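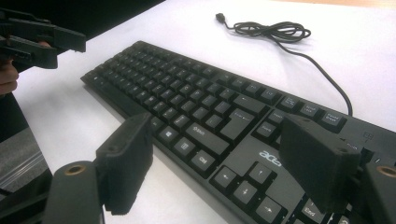

June, Friday, started 8:40

Picking up the glaze tests where the last entry left off. The crackle on the Pliden white is still there after the slower cooling, so cooling is out as the main cause. Tiles 4, 5 and 9 crazed within the day. Tile 7 was fine when it came out and had one long line in it by this morning. I went over all of them with the ink wash so the lines show up, then wiped back with a damp sponge.

Clay body is the same Torkden stoneware we have been using since spring. I opened a new bag for these, and the new bag feels a bit shorter than the old one. It tears at the edge when rolled thin. Worth a note to the supplier but I don't want to blame the clay before I have tried the old bag under the same glaze. There is enough of the old bag for one more set of tiles, wrapped in plastic under the wedging bench. Please leave it alone.

What I think is going on: the glaze shrinks more than the body when it cools, so it is under tension and it cracks. That is the ordinary explanation and I have no reason to look for a stranger one yet. The fix is to bring the glaze expansion down. The usual way is more silica, and if that makes it too stiff, swap part of the high-sodium feldspar for something with less sodium in it.

Plan for the line blend

Base is the Pliden white as written on the bucket card. I am adding silica in steps of 2 percent over the base, up to the point where the surface goes dull. Batch size 200 grams dry for each step. I did consider 300 to have some left for test cups, but the small sieve takes forever with that much and I would only end up with more half-used yogurt tubs on the shelf.

Weighed out the base as one large dry mix first, shaken in a lidded bucket, then divided. Last time I weighed each batch from scratch and I am fairly sure I shorted the whiting in one of them. Mixing once and dividing means any mistake is at least the same mistake all the way across.

Order of work for each batch:

Water in the tub first, then the dry on top, and let it slake without stirring. 20 minutes is enough. Stir, sieve through the 80 mesh once, then the 120 twice. Wash the sieve through into the same tub with as little water as will do it. Settle, pour off if needed, check with the dip stick.

The dip stick is the strip of bisque with the pencil line on it. If the glaze coat scratches through with a pin and looks the thickness of a postcard, it is right. I have tried to do this by specific gravity and I still get more even results from the postcard. Valquíria prefers the gravity number and she has a point for the big buckets, where you want the next person to get the same thing. For tests I am staying with the stick.

10:15

All batches mixed. The base batch went lumpy on the first pass and left grit on the 80 mesh that would not push through. Rubbed it between my fingers – hard little pellets, not sand. I suspect the frit got damp at some point and caked. Put the pellets in the small mortar, ground them, and returned them to the batch. The other batches had a few of the same pellets but less. Lid on the frit tub was seated when I got to it, so the damp must have got in before this week. I moved the tub up off the floor and onto the second shelf, next to the talc.

Tiles are the L-shaped kind cut from the extruded strip, so they stand up in the kiln and show any running. Each one stamped on the back before bisque. I wrote the step on the foot as well in iron wash, large, after last month's mess when two of the stamps filled with glaze and could not be read.

Dipped once to the full line, then again to the half line, so every tile has a thin and a thick area. Count of three for the first dip and a count of two for the second. Wiped the feet. The thicker mixes were slow to dry and I had to wait before the second dip or it would have lifted. One did lift, at the corner. Scraped it off, washed the tile, and it is drying on the rack. It can go in the next firing.

11:30

Loaded the small kiln. Tests on the middle shelf, witness cones front and back on every shelf. The back of this kiln has been running a bit cooler and I want it in writing how much, so there is a cone pack in the back left corner where we normally don't bother. Filled the rest with Choo's planters, which are glazed on the outside only and will take the same schedule. She was asked and is fine with it. They have wide feet and I put them on fresh wash.

One shelf has a new chip on the edge, facing the door. Still sits flat. I turned it so the chip is away from the elements and away from anyone's fingers.

Schedule is the ordinary cone 6 one with no changes. I took the slow cooling segment out again. If I leave it in along with the silica change I won't know which one did anything, and we already know it did nothing by itself. Same for the hold at the top, which stays as it was.

Kiln on at 11:50. Vent on. Bottom peep plugged, top one open until the color shows.

Afternoon, while that ran

Went through the matte problem on the Cidlow green. The complaint is that the green goes glossy on the outside of mugs and matte on the inside, same firing, same bucket. I got out the broken mug and looked at the edge with the loupe. Coat on the outside is much thinner. So the person dipping is pouring out the inside slowly and then dunking the outside fast, onto a wall that is already soaked from the inside and does not pull much more glaze. The wall can only take up so much water. That would do it.

Suggested change, to try before anyone alters the recipe: glaze the inside, leave the mugs until the outside is the same pale color as dry bisque again, and then do the outside. Overnight is best. In this weather a couple of hours on the rack by the window might do. I dipped one mug each way from the same bucket, marked the feet W for waited and N for not waited, and put them on the shelf for the next load.

The bucket itself was fine after stirring. There was a hard layer at the bottom that took the drill mixer to bring up. Added a pinch of Epsom salts dissolved in hot water and it stayed up better afterward. I have written that on the card. Please write it on the card when you do this. The card had nothing on it since the bucket was made and I had to guess whether someone had already put some in.

Also cleaned out the sink trap. It was well overdue. The sludge is in the lidded bucket marked trap, to dry out and be fired in a scrap bowl like last time. Don't pour it anywhere.

Reclaim: the plaster slab on the left is going soft on top and leaves crumbs in the clay. I found one in a wedge I was cutting. Plaster in a pot means a pop-out after firing, sometimes weeks later, so I have turned that slab to face the wall and we should use the right-hand one until I cast another. The clay that was sitting on it has gone in a bag marked throw out. It is not much clay and it is not worth the risk.

3:20

Kiln is on track. A little behind where it was at this time on the previous firing but there is more in it. Color just showing at the top. Plugged the peep.

Valquíria Lins came by to look at the crazed tiles. Her view is that the thick half always crazes first and we should ask how thick we need the white to be in the first place. On the thin half of tile 5 there are no lines at all that I can find. Fair. The trouble is that the thin half is also not very white. The body comes through and it goes the color of weak tea. If the silica steps do nothing I will try a thin coat over white slip, which would get the color back without the thickness. She has some slip made up already and will leave a jar on my shelf.

She also asked if crazing matters on the planters and vases. For planters, no, and some people like it. For anything that gets eaten from I want it gone. The body under it still takes up a little water and a crazed cup is weaker than a sound one. I broke two of the old test cups across the bench edge to get a feel for it, one crazed and one not. The crazed one went with hardly any force. Not a proper test, just my hands, but it was plain enough.

To do on opening

Do not open above 200 F, even a crack. I want to hear whether they ping on the shelf. Listen before unloading.

Read the cones first and write them here, all of them, including the back corner.

Check every tile dry under the lamp, then ink, then look again the next day and at the end of the week.

The ones with no lines go through the freezer and boiling water test, three rounds. Use the old pot and not the kettle.

Keep the tiles in order on the board. If one is missing its stamp, go by the iron wash on the foot.

Supplies running low: silica (half a bag once this is done), 120 mesh sieve has a small tear near the rim that I have patched with epoxy, nitrile gloves in medium, cone 6 small cones. Respirator cartridges changed today, both masks.

Kiln should reach temperature in the early evening. I will stay for it and note the time it shuts off below.

Off at 7:05. Front cones down where they should be. Back corner cone through the peep looks a touch stiff, will know when it's out.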